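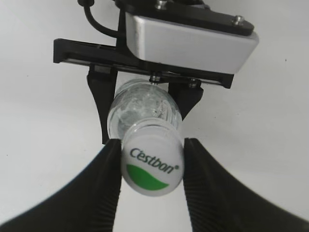 About us

Hello, I'm Alfie Bunting and I run Stostard, a small firm that keeps offices and village halls in bottled water. I started in January with two customers and a van that hated hills, and we now drop off 4,000 bottles a month.

I'm a bit fussy about bottles, I'll admit. I like clear plastic so you can see what you're getting, and a cap you can spot across a room – the white Cestbon one with the green wave is a favourite of mine. A good cap should be easy on stiff fingers too, and my mum tests every new sort we take on (she's a harsh judge!).

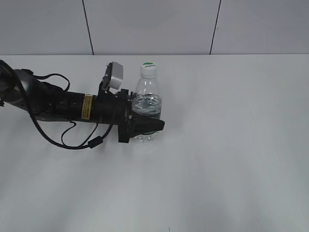
There are five of us these days, four on the road and me on the phone. We deliver all over Wevstead and out as far as Mathebula House, and we'll happily carry things up the stairs – just say when you order. We take your empties back as well, so leave them by the door with the caps on and we'll do the rest. Give me a ring if you'd like to try a case.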